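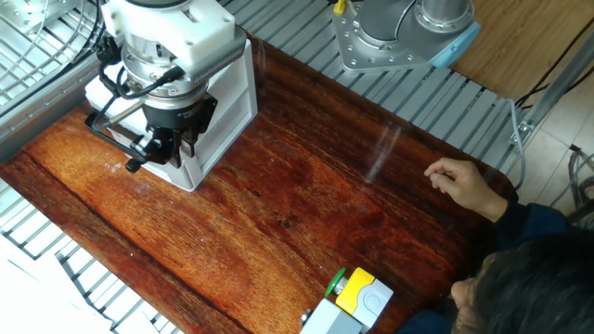

Reddish-brown wood grain, with a folded white cloth at one side.

Hiring a name for the club dinner: read the small print first

Every summer the same email does the rounds. An agency has noticed that our club exists, has "a close relationship" with a retired player or two, and would be delighted to help us put on an evening to remember. This July it was an outfit called Onine, and three members forwarded it to me before breakfast with some version of "should we?"

My answer is maybe, but I'd want a lot more than the email gives. I went through it twice with a pencil. It says the agency will get us the best price. Best compared with what? The agency is paid by taking a slice of the fee, so the more we pay, the better its day goes. I don't say that makes anyone a crook. Estate agents work the same way and most of us have bought a house. But I wouldn't take "we work for you" from someone whose wages go up when mine go out of the door.

Then there is the matter of who is on the list. Onine's website claims 3128 sporting guests. I would like to know how many of those have ever heard of Onine. Anybody can put a photo and a short life story on a web page and then start ringing round once an enquiry comes in. When I asked which of the 3128 they had placed at a club of our size in the past year, I was told that information was confidential. I was also told, in the same call, that dates were going fast.

We do have some history here. The club first paid for a guest speaker in 1978, and the minutes record a fee, a train fare and a complaint about the soup. The last time we used an agency, a firm called Zumen, the quote looked fair until the extras arrived: travel, a hotel room, a second hotel room, a "handling charge", and VAT on top of the lot. The extras came to £884. The talk itself was fine. It was also 25 minutes long when we had been sold 45, and the questions at the end had to be handed in beforehand so that anything awkward could be taken out.

So if members want to go ahead, these are the things I'd want in writing before a penny leaves the account. The total price, with travel, room, food and tax in it. How long the guest will speak, and how long they will stay afterwards. Whether photos and signing are included, and whether there is a limit on either. What happens if the guest drops out, and by that I mean money back, not "a replacement of similar standing", a phrase that can cover almost anyone who has owned a pair of boots. And the deposit: Onine wants half on signing, and I can see no good reason for it to be that much that early. 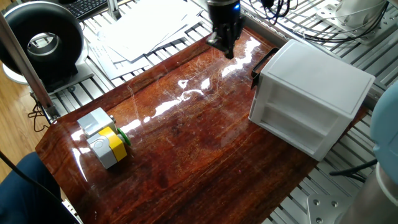 The venue is the other half of the cost, and it gets waved through every year with far less fuss. Saden Hall and the Dubey Rooms have both sent prices, and both brochures make a great deal of their furniture. I like a highly polished wooden top as much as anyone, all orange and amber streaks with the light bouncing off it, but look closely and there are fine scratches and swirl marks in the shine, and a shine is a poor thing to pay extra for when there will be a cloth over it by seven o'clock. What I'd ask instead is whether people at the back can hear. The Dubey Rooms seat 93 for dinner and could not tell me if a microphone was included. Saden Hall has one, but charges for somebody to switch it on.

My own view, for what it's worth, is that we'd do just as well asking one of our own past players to say a few words and putting the money towards the junior kit. I've been told this is gloomy. Perhaps it is. But at the last dinner the loudest laugh of the night came during the raffle, and that cost us a bottle of sherry.

If you feel strongly either way, drop a note in the box by the changing rooms before the end of July. Please say how much you would be willing to pay for a ticket, as "a reasonable amount" doesn't help us much. Onine's full terms are pinned up on the board in the bar, with my pencil marks left on.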